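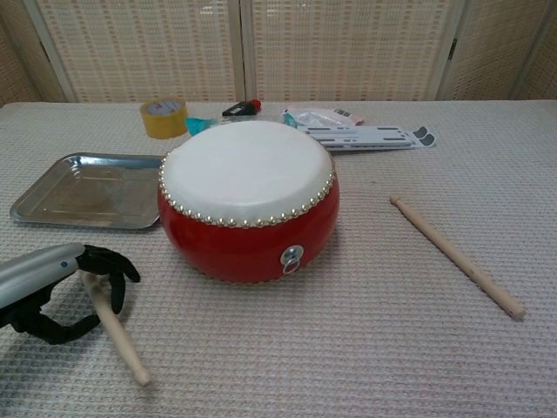
A reader wrote in after the last post to ask why I keep telling people to read the arbitration clause before the price schedule, when the price is the thing they will be paying every month. The reader's view was that a small business almost never ends up in a dispute, so the clause is dead weight.

Fair enough on the odds. My answer is about cost when the odds go against you.

I spent most of November 2019 on one supply agreement, 183 pages with exhibits, between a packaging company I will call by its trade name, Surberg, and a distributor called Vatis. The contract was signed on a form that Vatis had used for years. The dispute clause sat in section 8 and ran to seven lines. It said three things that mattered:

- All claims go to a single arbitrator, chosen by agreement.
- The seat is "the place of performance."
- Each side bears its own fees "except as the rules provide."

The first line has no fallback. If the parties can't agree on a name, and by then they usually can't agree on lunch, someone has to ask a court to appoint. That is a filing, a fee and a wait, all before anyone looks at the merits.

The second line is worse. Surberg made the goods in one state, shipped from a second and delivered in a third. Each is arguably a place of performance. The seat decides which court supervises the process and hears any motion to vacate, so both sides briefed it in full.

The third line refers to rules the contract never names. I have seen this before, in a software license from Mugo, where the schedule naming the rules was dropped between drafts and the cross-reference stayed behind. In the Vatis form I suspect the same history, but I have no earlier draft to prove it.

What I would want in a clause of this kind is short. Name the administering body and its rules. Name a city. Say how the arbitrator is appointed if the parties have not agreed in a fixed number of days. Say who pays the deposit. State whether a claim below some amount can go to small claims court — most rules allow it, but the contract should say so.

The reader also asked about the notice period. The form required written notice and a 100-day wait before filing. Check that against the limitations period. A long wait with no tolling language can eat a claim that was timely when the notice went out. Surberg's was not at risk, but a smaller claim against a carrier, Cutent, came within 8 days of it.

I have a marked-up version of the section 8 text with my changes in brackets. It needs one more pass on the deposit language, and I expect to post it in December.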